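Alper Gündoğdu keeps his office above a bakery in Hurnbridge, and he would like it known that the smell has cost him 15 pounds in the wrong direction. He moved in for the low rent. The rent has gone up twice. The croissants, he says, have held their price, and that is how they get you.

Gündoğdu settles estates. He is no lawyer and is quick to say so. Families call him when the lawyers are done and there is still a house full of stuff with two sisters standing in it, not speaking.

"People think they'll fight over the money," he says. "The money is easy. You can divide money. Try dividing a gravy boat."

The gravy boat was a real one, in Korkstead, and it took up most of a November. There were 200 items on the family's list and the heirs agreed on all the others. In the end one cousin got the boat and another got the right to borrow it at Thanksgiving, in writing. I asked whether she has ever used that right. "Never once," he said. "She doesn't like gravy."

He got into the work by way of his uncle, Ozan Dağdelen, who died owning 3,000 paperback westerns and a freezer he had labeled in a private code. Gündoğdu was 31 and had the only van. "That was my whole qualification," he says. "I still have the van. I still have some of the westerns, if you're interested." I was not, and left with four.

His method is mostly waiting. He puts the family in the kitchen, makes coffee, and lets them complain about whoever is absent until somebody feels bad. Only then do they walk the rooms. He won't allow stickers – he tried colored stickers early on, and a nephew came back at night with his own roll.

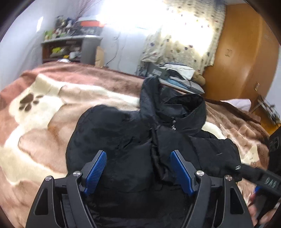
Clothes are the part he dreads. Furniture has a price and dishes have a pattern, but a coat keeps the shape of an arm, and he has watched grown men who were fine about the house come apart over a sleeve. He asks families to lay each coat out flat on a bed before anyone decides. Take a black padded jacket with a hood and a silver zipper pull: on a hanger it could be anyone's, he says, and spread over a blanket with the sleeves puffed out it starts to look like company. "Then you check the pockets," he says. "Always the pockets. It's tissues. It's tissues every time, and everybody cries anyway."

Does he have his own affairs in order? He looked at the window for a while. There is a will, he said, somewhere in the van. His two sons have already been told they can have whatever they want, and so far what they want is for him to get rid of the westerns.

He had a family coming at four, and before I got to the stairs he was already counting out cups.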